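4.2 Plate form and the food left by the guests

The second part of the analysis concerns the plate itself. In the earlier part we compared the two menus and the length of the lunch break, and we found that the break had the stronger relation with the weight of the leftovers. The form of the plate was not in our first plan. It was added after the kitchen staff in Sodanville told us that guests leave more sauce and rice on flat plates than on deep ones, and that this makes the scraping slower at the return window.

We collected 1384 returned plates during 30 serving days in the two canteens, Cullusau and Wibisono. Each plate was weighed before scraping and again after it, and the difference was written down in grams. Cutlery, napkins and bones were taken away first. When two plates were stacked by a guest, both were excluded, as we could not know from which plate the food came.

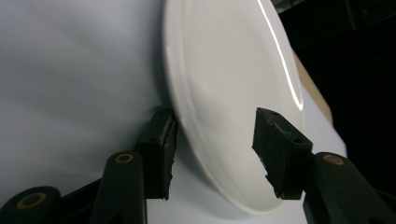 Leftovers at the side of the meal were treated as a separate group. By this we mean food which the guest has moved away from the main portion, usually peas, onion, skin or fat. Such food tells us about taste more than about portion size, and in earlier studies it is often mixed with the rest. To separate it, the person at the scale needs a fixed border on the plate. On a white plate with a raised circular ridge between the flat well and the sloping rim, this border is already given, and all food outside the ridge was recorded as rim food. On coupe plates, where no ridge exists, we used a paper ring of 19 cm laid over the plate. The ring gave acceptable results, but it was slow to use and it became dirty quickly, so it was changed after every tenth plate.

Rim food was more frequent at Wibisono than at Cullusau on all menus with fish. For the vegetarian menus we did not find a clear difference. It is possible that the guests at Wibisono, who are older in average, are more careful with bones and skin, but our data do not include the age of each guest and we cannot test this.

A second question was the shape seen from above. Torico, the catering company which operates both kitchens, uses oval plates for fish and for roasted meat, and round plates for all other dishes. The server fills an oval plate from one end to the other, and the starch portion becomes longer and thinner. The servers told us that they judge the amount by how much white they can still see, and a shallow plate is therefore filled wider for the same weight.

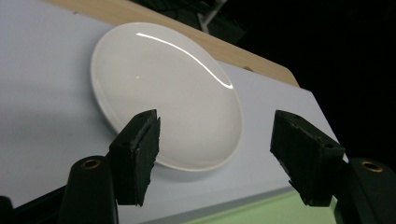
Figure 3. Glossy white oval plate of shallow form.

To check the statement of the servers, we weighed the starch portion directly after serving, before the guest received it. The portions on the oval plates were heavier than on the round plates, and they also varied more from one server to another. The leftovers followed the same direction. When we corrected for the served weight, the difference between oval and round became small, and for boiled potatoes it disappeared. We conclude that the guest does not react to the shape so much, and that the larger part of the effect is made at the counter.

The use of trays was the same on all serving days. A tray carries one plate and leaves space for a glass and a small bowl, and many guests eat with the plate still standing on it. Food which had fallen on the tray was added to the weight of the plate.

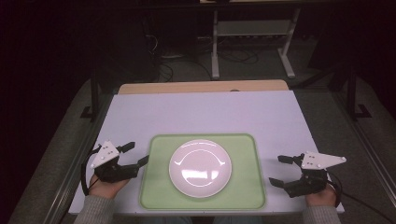 Round white plate on a light green tray with rounded corners, on a white tabletop

Two limits of this part should be mentioned. First, the canteens were visited only in August, when several departments are on holiday and the queue is short. The servers have then more time for each guest, and the portions may be more equal than in a busy month. Second, the soups were left out completely. The cash register shows 3397 meals with soup in the same period, and for these we have no leftover weights at all. The bowls go directly into the machine, and we did not find a method that would not disturb the work in the kitchen.

The next section compares the weights with the answers the guests gave at the exit.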